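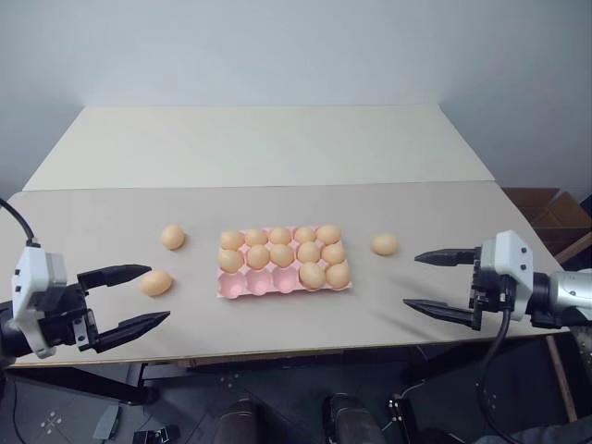
Week 2: Eggs, Part One — Structure, Freshness and Gentle Heat

Kitchen Foundations, evening section
Instructor: Dalia Sepp
Handout for January 2021

Welcome back, everybody, and thank you for being so patient with me last week when the knife lesson ran long. I did promise that eggs would be a calmer evening, and I think they will be, though there is more to say about them than most people expect and I have never once gotten through all of it in a single class. So please read this before you come, if you can, and bring your questions. If you only have time for one part, make it the section on heat.

What is inside

An egg has a shell, two thin membranes just under it, the white, and the yolk. The shell is mostly calcium carbonate and it is full of tiny pores, so air and moisture can pass through it, and smells can too (anyone who has kept eggs next to a cut onion knows this already). The color of the shell depends on the breed of hen. It has no bearing on flavor, and I'd ask you not to pay extra for it unless you simply like how they look in the bowl, and I do, so I sometimes pay.

The white is mostly water, with proteins folded up in it like little balls of yarn. Part of it is thick and stands up around the yolk, and part of it is thin and runs out to the edges of the pan. The yolk holds nearly all the fat, along with lecithin, and lecithin is the reason we can make mayonnaise in Week 3. The two twisted white cords you find on either side of the yolk are called chalazae. They hold the yolk in the middle of the egg, and they are perfectly fine to eat. Onyekachi Tijani, who helped me teach this course last winter, strains them out for custard and leaves them in for everything else, and I have come around to doing the same.

How an egg ages

As an egg gets older, moisture leaves through the pores and air comes in to take its place. The air pocket at the wide end grows. The thick part of the white gets thinner, and the yolk flattens and breaks more easily. None of this means the egg has gone bad, but it does change what the egg is good for.

Very fresh eggs: poaching and frying, where you want the white to hold together.

Older eggs, a week or more in the refrigerator: hard cooking. The white of an older egg is less acidic and doesn't cling so tightly to the membrane, so the shell comes away in big pieces instead of taking half the egg with it.

The water test works fairly well. Lower the egg into a glass of cold water. A fresh one lies flat on its side, an older one tips up, and one that floats has a large air pocket. Floating tells you about age and very little about safety, so crack a floater into a separate cup and trust your nose. I still crack every egg into a cup first, even at home — my grandmother's rule, and she lost a whole cake batter once and never got over it.

Storing them

Keep eggs in the refrigerator at 40 degrees or below, pointed end down, on a shelf toward the back. The door is the warmest place and gets jostled every time somebody wants the milk. A covered carton is best of all for keeping out odors. In this country eggs are washed before they are sold and the washing takes off the natural coating, so once they've been chilled they should stay chilled. Hard-cooked eggs keep for a week in their shells. Leftover whites freeze beautifully. Yolks turn gummy in the freezer unless you stir in a little salt or sugar first.

What heat does

Back to those balls of yarn. When you warm the proteins they loosen and unfold, then they catch on one another and make a net, and the net traps water. That is a set egg. If you keep heating, the net pulls tighter and squeezes the water back out. That is the puddle under your scrambled eggs, and every one of us has made it.

The white begins to thicken a little above 140 degrees and the yolk begins closer to 150. Slow heat gives you a wide window between those points and a tough egg. High heat gives you hardly any window at all. Milk, cream and sugar all raise the setting temperature, so a custard needs to get hotter than a plain egg does before it will hold.

For food safety, dishes with eggs should reach 160 degrees. If you are cooking for small children, older people, or anyone who is pregnant or unwell, please cook both white and yolk until firm, or buy pasteurized eggs.

In class we will make

Soft scrambled eggs, in butter over low heat, stirring the whole time. Take the pan off while they still look a touch too wet.

Eggs cooked in the shell. Each table will pull one at 6 minutes and leave the others in longer, then cut them all open side by side.

A baked custard in a water bath, from Eglė Šimkus's recipe. She sweetens it less than most, and I'd like to hear what you think.

Before next time

Cook eggs one way you usually don't, and write down the pan, the burner setting and what you would change. A few lines is plenty. Ilgın Gündoğdu has the spare thermometers if yours is acting up. Bring an apron, a towel and a lidded container for your custard.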